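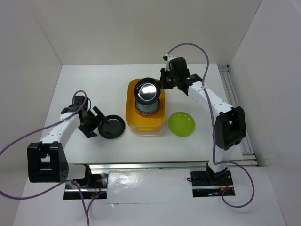

Recitation audio stops early on long tracks
November 2025 | Posted by Prilar Support

Reported: in the Pulton recitation library, full-surah tracks stop at 49:29. The progress bar jumps to the end and the next track starts. Shorter recitations play normally.

Checked: 155 files in the older mujawwad set. Source files on the Wattanapong mirror are full length. Cached copies are cut at the same point in al-Baqarah and Al Imran.

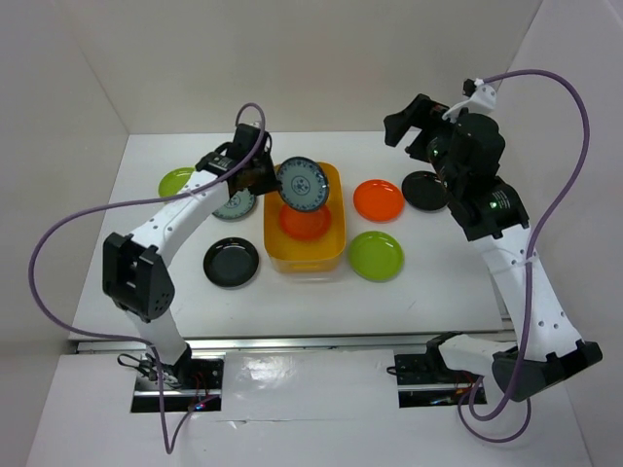
Cause: the Vukix player reads duration from the file header. Tapes digitized in August were saved with a wrong header value – the audio itself is intact.

Fix: headers rewritten, cache cleared. Verse markers have to be rebuilt separately, and 2,000 are still in the queue. Until then, "repeat verse" may start a few seconds late.

If a track still stops early, delete the download and fetch it again. Ticket stays open.

3 comments | 2 shares
Contact support | Back to top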